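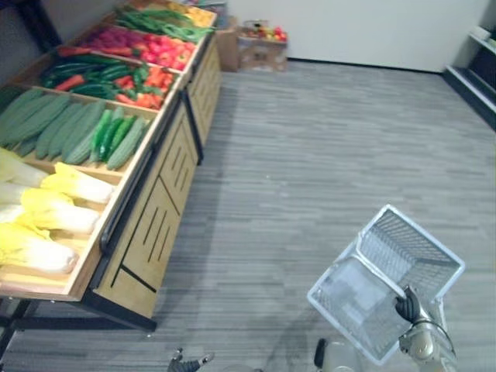

Expositor de hortaliças, com as couves-chinesas no compartimento da frente.

Notas para a palestra: navegação autónoma em águas difíceis

Abertura (sem slides, falar devagar!)

Boa tarde a todos. Eu trabalho na parte chata dos veículos de superfície autónomos, que é saber onde eles estão quando o GPS desaparece. Digo chata com carinho, passo os dias nisto e continuo a gostar.

Perguntar à sala quem já perdeu um veículo no mar. Esperar. Há sempre alguém que levanta a mão a meio.

Slide 2: o projeto

O Brerkemden está na fase 2. Na primeira, a Ultness tratou do casco e da propulsão e a Szilágyi fez o modem acústico, cada uma no seu canto, e só juntámos tudo em janeiro (com muito café). Agora a bordo vai um único computador de missão e as duas equipas partilham o mesmo registo de dados. Parece pouca coisa, mas quem já tentou acertar relógios de dois fabricantes sabe o que custou.

Slide 3: o que testámos em Hiddale

Estuário, maré forte, água turva, tráfego de pesca. Fizemos 14 saídas, com um veículo à superfície e outro em baixo, a trocar posições por acústica. No total, 461 minutos sem sinal de satélite. Mostrar o mapa e deixar as pessoas olharem um bocado antes de continuar.

O veículo de baixo manteve-se dentro do corredor de 40 metros em todas as saídas menos duas. Contar já quais foram, não esperar pelas perguntas: numa o modem apanhou o eco do molhe, na outra fomos nós que carregámos o plano de missão errado. Sim, eu. Estava a olhar para o ficheiro da véspera.

Slide 4: o eco do molhe

Parte de que mais gosto, cuidado para não me alongar! O sinal refletido chegava mais forte do que o direto e o filtro acreditava nele. A correção foi guardar as duas hipóteses durante alguns segundos e deixar o registo de velocidade sobre o fundo desempatar. Se houver gente de processamento de sinal na sala, ir ao slide extra com as equações. Se não houver, saltar.

Slide 5: o que falta

Mar aberto, ondulação a sério, recuperação de noite. Ainda dependemos de um operador para autorizar desvios a barcos de pesca, e eu não tiraria essa pessoa do circuito tão cedo. Vão perguntar pelo custo: responder que a conta só se fecha no fim da fase.

Perguntas

Repetir cada pergunta ao microfone. O vídeo da recuperação está no portátil, na pasta do ambiente de trabalho, e tem o som desligado por causa do vento.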